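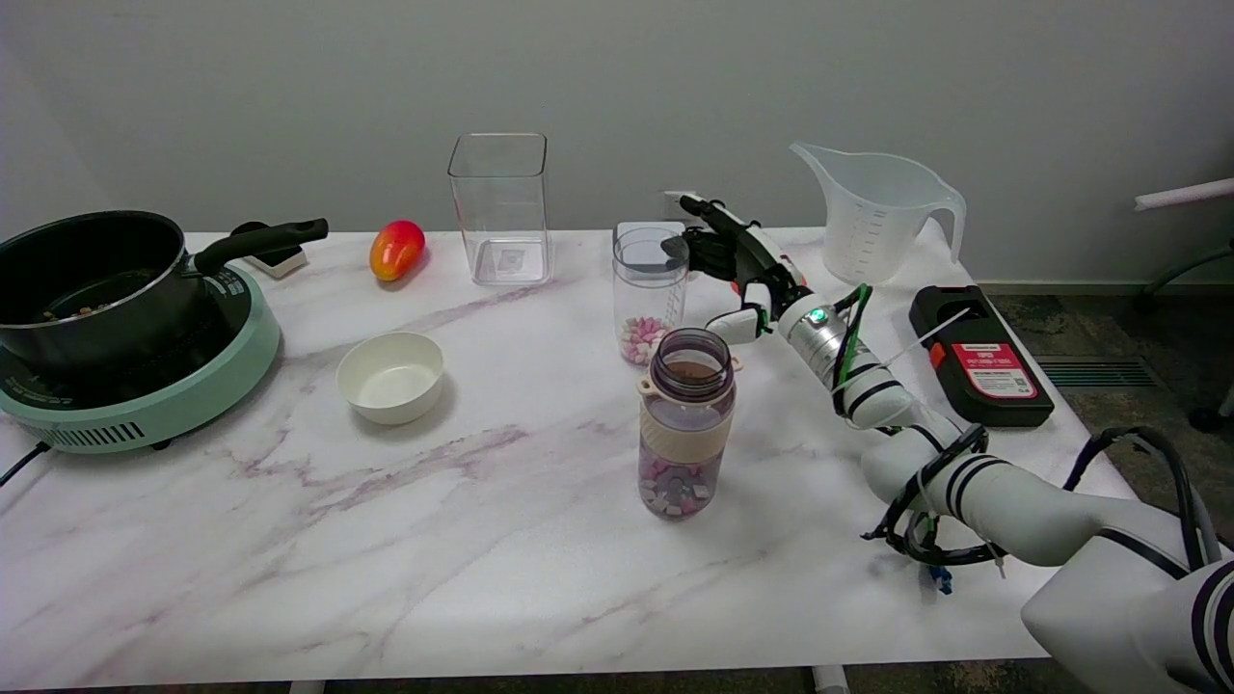 冬季窗口关闭以后，俱乐部还能不能为一线队增补前锋？

目前只剩自由球员一途，而且须在四月报名截止前完成注册；转会及租借均须等到夏季窗口开启后方可办理。

上午九时到办公室，先将昨晚对 Drudia 一役的比赛报告归档。本队一比零取胜，进球出现在第80分钟，由右路角球二次进攻形成。赛后积分榜名次上升一位，与前一名的分差缩小为两分。比赛监督报告中列出本队黄牌三张，其中队长一张为累计第四张，再得一张即须停赛。此事已书面告知教练组，并抄送竞赛部。

九时四十分，与体育总监 Oriana Quiroga 开例会。议题有三项，前两项照原定议程进行，第三项临时增加。

第一项为前锋人选。球探部本季提交的名单原有25人，经两轮筛选后保留六人。Quiroga 女士认为名单仍偏长，要求在下次例会前压缩至三人，并注明每人的合同年限、现所属俱乐部的态度及本人语言能力。她特别提出，身高与头球数据不宜再作为首要条件，本队现有打法中前锋回撤接应的次数远多于争顶，选人标准应与之相符。我表示同意，同时说明球探部两位同事对此持保留意见，理由是客场比赛中本队在定位球上吃亏较多。会上未作定论，留待主教练书面意见。

第二项为外界传闻。近日有两家网站报道，称本俱乐部曾在冬窗最后一日向 Clunwood 队的中锋提出报价。经查阅往来函件，本方仅于一月初致函询问该球员合同情况，对方回复不考虑出售，此后再无联系，未提出过任何数额。新闻组拟了一份简短声明，我建议暂不发布。该球员所在俱乐部正处于保级阶段，此时公开澄清对双方均无益处。Quiroga 女士的意见相同，声明存档备用，如有记者来电，统一答复为“俱乐部不就其他球队在册球员发表评论”。

第三项为 Jakine 经纪公司来函。该公司代理本队一名左后卫，要求提前商谈续约，并暗示另有两家俱乐部表示兴趣。来函措辞客气，所提条件则较高，基本薪酬一项比现合同增加四成以上，另要求写入解约条款。财务部初步测算，若全部接受，将超出本赛季防线薪酬预算。会议决定先行口头回复，说明俱乐部有续约意愿，具体条件待赛季结束后再谈。我个人认为拖至赛季结束稍晚。该球员合同只余一年有余，入夏后主动权便不在我方。此意见已在会上陈述，记入纪要。

会议于十一时十分结束。随后用半小时修改纪要，第二项中有一处将“询问”误写为“询价”，已更正。两字之差，日后若被引用，容易引起误会。

午间在办公室用餐，顺便看完青年队上一轮比赛录像的下半场。十七号中场球员接球前的观察习惯较年初大有改善，转身过快的毛病仍在，丢球两次均由此而起。已在备注中写明，下午转交青训主管。

下午一时半前往 Mohmand 训练基地。路上堵车，迟到十分钟，已向教练组致歉。球队当日只安排恢复训练，昨晚首发球员在室内进行，其余球员在二号场地练习小范围传控。草皮情况比上月好，靠近北侧球门的一片仍然偏软，场地主管答应本周内重新铺沙。

队医报告如下：主力中卫右侧大腿后群肌肉紧张，影像检查未见撕裂，下一场能否出场需待赛前一日再定；替补门将手指扭伤，已恢复正常训练；长期伤员两名，进度与计划一致。主教练对中卫一事较为着急，多次询问能否提前得出结论。队医坚持原意见，我亦支持队医。去年同一部位仓促复出，结果多缺阵五周，教训应当记取。

三时许，与主教练单独谈了约四十分钟，主要谈前锋。他的看法与上午会上有所不同：他并不急于引进新人，希望先将现有二号前锋用足。该球员本季联赛出场时间偏少，多为替补登场，近三场状态明显上升，昨晚的制胜球即由他头球摆渡而来。主教练说，若夏季引进一名报价高昂的前锋，此人势必求去，届时得一人而失一人。我请他将上述意见写成书面材料，一页即可，于下次例会前送达。他应允，并说他的字不好认，会请助理代为打印。

四时半返回办公室，处理票务部来函。下一客场分配给本队球迷的座位为176个，比申请数少，季票持有人优先登记的办法维持不变。另有球迷协会来信，询问客场大巴发车时间能否推迟，已转运营部答复。

傍晚接 Jakine 公司电话，对方询问是否收到来函。我按会上口径作答，未谈及数字。对方提出希望当面会谈，我答应查看日程后回复。通话不长，语气平和。

待办事项：催收球探部的三人名单；向竞赛部核实自由球员注册所需文件，尤其是国际转会证明的办理时限；与财务部复核左后卫续约的分年支付方案；提醒新闻组，周报中不得出现任何他队球员姓名；确认主教练书面意见送达时间。

晚七时离开办公室。回家后又翻看了一遍名单，六人之中有一名二十三岁的前锋，租借期间进球不多，无球跑动却十分勤勉。已在其姓名旁作了记号，明早请球探部调取他最近五场的完整录像。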